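Fendura Manuscript Editor
User Guide

Section 5: Setting Up a Series File

A series file stores the details that carry over from one novel to the next: characters, places, family ties, recurring objects and the order of events. Authors who write connected romances, mysteries or family sagas should create the series file before importing a second manuscript. The procedure in this section applies to the desktop edition only.

Before you begin

Close all open manuscripts. Confirm that your copy of Fendura is registered and that the first book in the series has been saved in the current format. Manuscripts created in Curnedik must be converted first; see "Importing from Other Programs."

Creating the file

1. On the Library screen, select New, then Series File.
2. Enter a series title. The title may be changed later without affecting linked books.
3. Select the book that comes first in story order. This may differ from the order of publication.
4. Select Scan Names. Fendura reads the manuscript and lists every capitalized name it finds.
5. Review the list. Mark each entry as Person, Place, Object or Ignore.
6. Select Build.

Note: A manuscript of 316 pages may produce a long list of names, including street names, brand names and words that begin a sentence. Entries marked Ignore are hidden and can be restored from the Filters menu.

Completing an object entry

Objects that matter to the plot should have their own entries. A letter, a ring or a piece of luggage that appears in chapter two and returns in a later book must be described the same way each time, unless the change is intended.

1. Open the Objects tab and select the item.
2. Enter a short description in the Appearance field. The limit is 900 characters.
3. In the First Seen field, enter the book and chapter.
4. To attach a reference picture, select Add Picture and choose a file from your computer.
5. Select Save Entry.

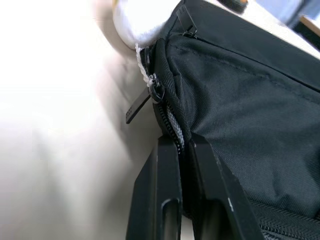
Reference picture for an object entry: black fabric bag with stitched seam and zipper slider.

Reference pictures are for the author's use. They are not included when the manuscript is exported, and they do not appear in shared copies unless Include References has been selected in the Sharing window.

Linking a second book

1. Open the series file and select Link Book.
2. Choose the manuscript and confirm its place in the story order.
3. Select Compare. Differences between the manuscript and the series file are shown in the right-hand column.
4. For each difference, select Keep Series, Keep Book or Decide Later.

Caution: Keep Book replaces the stored entry for every linked title. Save a backup copy of the series file before using this command.

For example, the Trillero sample project, supplied with the program, contains two linked novels. In the first, the innkeeper Dineo Oosthuizen has a sister living in the harbor town of Gezer. In the second, she is described as an only child. Compare reports this under Family Ties and displays both passages. The decision remains with the author; Fendura does not alter the text of a manuscript.

Dates and seasons

The Timeline tab accepts a full date, a month or a season. If a chapter is set in January and the next is marked Summer, a gap marker appears between them. Gap markers are advisory and may be dismissed.

Note: Age is calculated only for characters with a birth year. Leave the field blank for characters whose age is meant to remain uncertain.

If the scan does not finish

Message 242 indicates that the manuscript is open in another window. Close the other window and select Scan Names again. If the message returns, restart the program and repeat the procedure from step 4 of "Creating the file."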